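**Plemix club update, August 3, 2021**

I stopped by the Plemix robotics club again this week, mostly to return a borrowed extension cord, and ended up staying the whole afternoon. The students are deep into their summer project, which they've named Dauda (I asked why and got four different answers at once). The goal is to have a robot arm tidy up a bathroom counter — jars, bottles, soap, all the small stuff that piles up by a sink.

Oluwaseun Ogunleye has been running the sessions since May, and he's got 18 students signed up now. They work in pairs, and each pair gets a turn guiding the Franka arm while the rest argue over whose grip settings are better. It gets loud! I loved it.

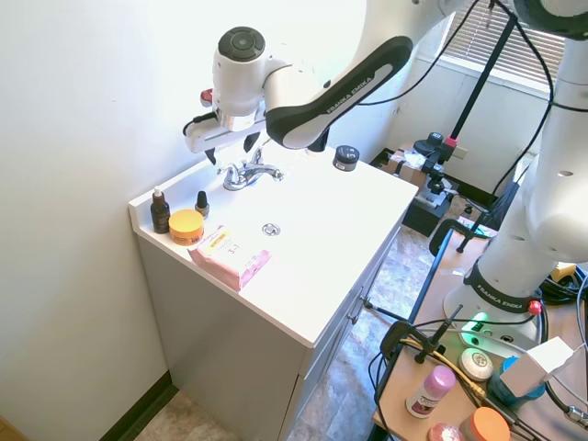

The plan is to collect 800 practice runs before the showcase in Prirnamham. Alois Pichler, who's one of the older students, told me the little round jars are his least favorite part. "You think you've got it lined up and then it rolls," he said. He'd much rather do boxes all day, but his partner keeps putting jars back on the list.

I asked if I could try, and they let me have two turns. My first one went straight past the soap. We won't discuss the second.

The showcase is open to families, and Filtov is lending the club a van to get everything there. Oluwaseun has room for 28 students in the fall group, so if your kid has been taking the toaster apart, send them over — sign-up sheets are by the front desk.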